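Packing and Inventory Work, Evgate Building

Mar 9, 2026
By the Office of Equipment Services, Brumalex Institute
Shares: 41 | Comments: 2

The Brumalex Institute has completed the first stage of its small-equipment inventory at the Evgate building. The work began in January and covers boxed items held for teaching and laboratory use, including depth cameras, cables, mounting hardware and replacement parts. Each item is handled individually, matched to its purchase record and returned to the shelf under a single numbering system.
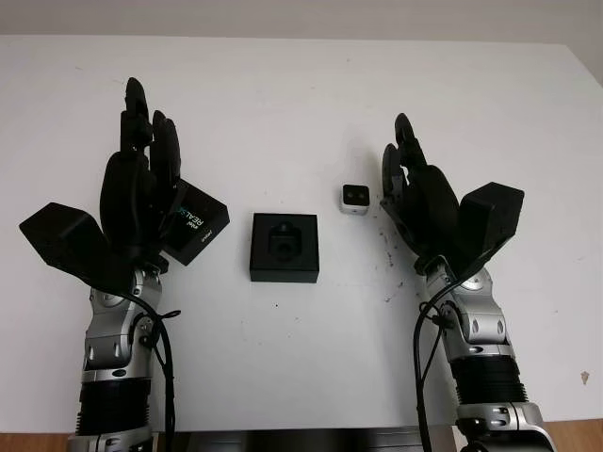
Boxed items are recorded under the name printed by the manufacturer, followed by the Institute's own number. Earlier lists used a mixture of department nicknames and order codes, and the same product could appear under several headings. The new register holds 258 entries for the ground floor alone. Departments that submitted lists before the end of January have received a corrected copy and are asked to discard older versions.

Items of the same kind are stored together whenever shelf space permits. Boxes remain in their original packaging, and labels are placed on a side face, leaving the product name and any regulatory markings uncovered. Where a box has been opened, the contents are compared with the packing slip and any missing part is entered in the notes column.
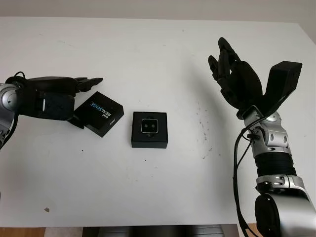

The Shao storage system, adopted by the Institute for this project, assigns each box a shelf, a row and a position. Staff requesting equipment should quote all three. Requests that give only a product name will still be accepted through the end of the term, although they may take longer to fill.

Loans are issued for up to 41 days and may be renewed once. Equipment should be returned in the box in which it was issued, with all inserts and cables. Returns are accepted at the Evgate service counter. Boxes should not be left in department mailrooms or sent through internal mail.

The second stage will extend the register to the Namov annex, where 1570 items are awaiting review. Departments with equipment in the annex will be contacted before any shelf is cleared. Personal property should be removed in advance, and shared items should be marked with the name of the responsible department.
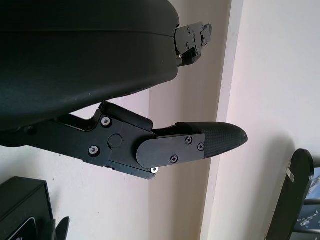
Detail of the black fingertip pad, with its fine diamond texture. Evgate building.

Copies of the ground-floor register are available on request from the Office of Equipment Services. Corrections should be submitted in writing and should include the item number and the present location of the box.

Contact: Office of Equipment Services, Evgate Building | © 2026 Brumalex Institute. All rights reserved. | Back to top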